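The Long Road to Druvcombe

I should confess up front that I never meant to play Grarkia for this long. I had an evening free, a fresh install, and a vague plan to see what the fuss was about. By the end of the month I was running a salt monopoly out of a muddy river town called Mirton and losing sleep over the price of barrels!

It's a trading game at heart, with a bit of politics bolted on the side. You start with 80 coins and a mule. Everything you buy can be sold somewhere else for more, if you can get it there before the roads flood or a rival house gets wind of it. My first big haul was 500 sacks of grain bound for Druvcombe, and I was so pleased with myself that I forgot to check whether the city already had grain. It did. It had heaps of it.

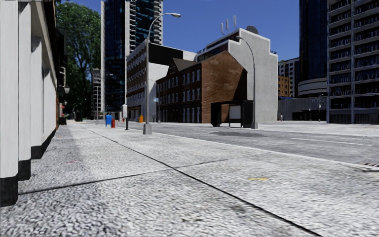
So I sold at a loss, borrowed from the Humphreys bank (don't do this, the interest is brutal) and started over with cloth. Cloth is where the game clicked for me. Prices drift with the seasons, and come November every town on the northern route wants wool at once, so you can spend the whole summer quietly filling warehouses and feeling terribly clever.

The politics are weaker. Council votes mostly come down to who has paid whom, and once you've got more than 2,000 coins in the bank you can pretty much buy any law you like. I'd have loved a rival with some backbone. The late game drags a little too, all ledgers and very little risk, and the tutorial skips tariffs completely (I learned about those the hard way, at the Druvcombe gate, with a full wagon).

Still, I'm on turn 554 and my salt is selling nicely. I've just bought a second mule.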